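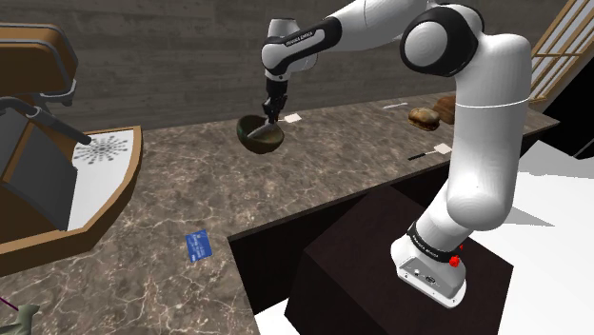 Polling station checks for Alodcombe went well on the whole, and thank you to everyone who came in early to shift tables and hold doors for me. We have 2,912 voters on the register across two rooms this time, so I have been fussier than usual about the walkways. On small things for the desks, a dark green ceramic bowl is just the sort I'd like for the spare pencils, heavy enough to stay put and easy to pick up by the rim.

**Way in and way out**

- [x] Ramp at the side door firm underfoot. *Lovely and solid, and the handrail has been tightened.*
- [x] Fire doors open fully from inside. *The left one sticks a little – give it a good push.*
- [ ] Mat taped down in the porch. *Still curling at one corner. I caught my own foot on it, so do please see to this before 7 am.*

**Voting rooms**

- [x] Low booth reachable by wheelchair. *Tried it with the chair from the hall, plenty of turning space.*
- [x] Ballot papers stored off the floor. *Two boxes of 1,000 on the shelf, the rest in the locked cupboard.*
- [ ] Extension lead by the Paiva room desk. *Runs straight across where people will queue. Move the lamp to the other socket and we can do without it.*

**Staff**

- [x] First aid kit in date.
- [ ] Evacuation lead named for the evening. *Benedikt Nägeli has the morning, but the evening box is blank.*

I'll be back to look at the open items at 6 pm.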